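Plollurus - bench item set, bubble wrap and snack basket

Plollurus is the packing-bench subset of the Draltmont collection, maintained by Pidance. It holds 1,066 clips, of which 1,015 carry item labels. The rest are kept for completeness and should be skipped when training on labels.

1. Setting

White tabletop, patterned paper on three sides: bullfinches, pine cones and dark leaves on a pale pinkish-beige ground. A black wire basket hangs from the back rail. Label for the bag in it: chips_bag (print reads "Chuba Cassava Chips"). 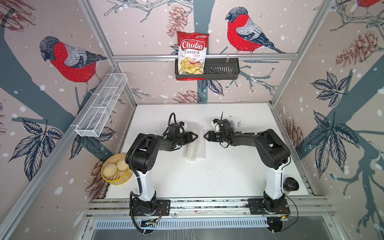 2. Bubble wrap

Labeled bubble_wrap in every state. Shape is stored separately as bunched, strip or flat. Clear film with small round bubbles; highlights on the bubbles are frequent and should not be masked out.

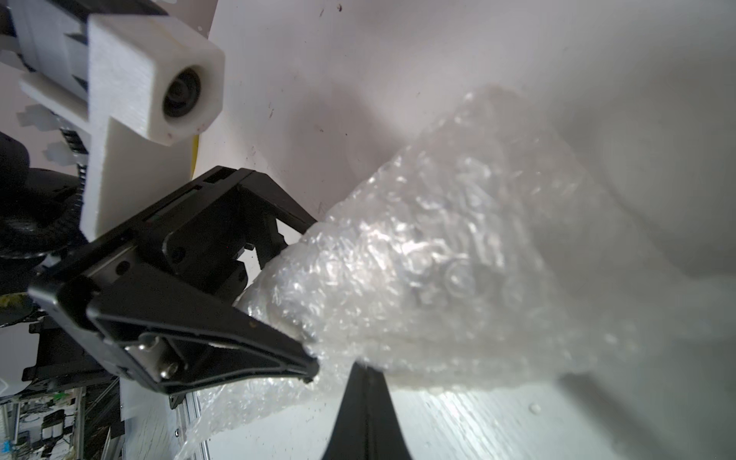 Shape: bunched, with a thinner flap trailing lower left.

3. Surface marks

Dark specks and scuffs on the pale surface are not items. They get no label, including the denser smudges to the upper left of the left finger. An early pass tagged 296 of them as debris - those tags were removed.

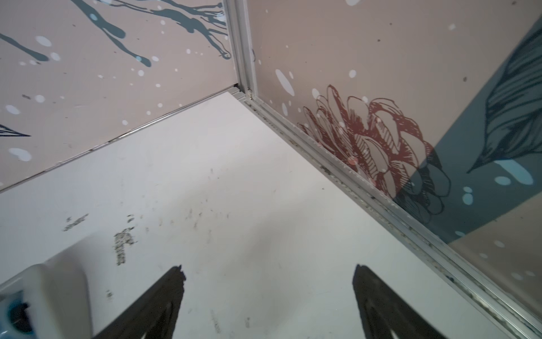
4. Strips and small parts

Use strip where the film is clearly longer than it is wide, even if creased or folded at one end. The off-white fitting with the light-blue roller is labeled fitting_small.
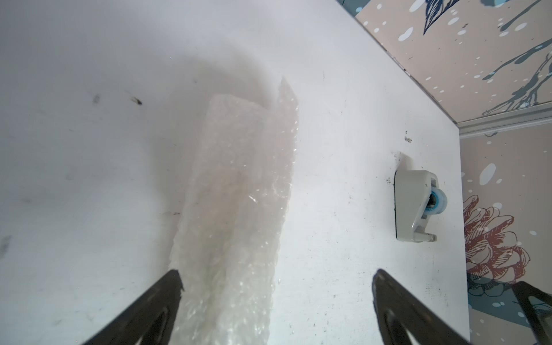 5. Files

labels.csv - one row per item per clip
shapes.csv - bubble_wrap only
splits/ - 9 folds, Mac an tSaoi numbering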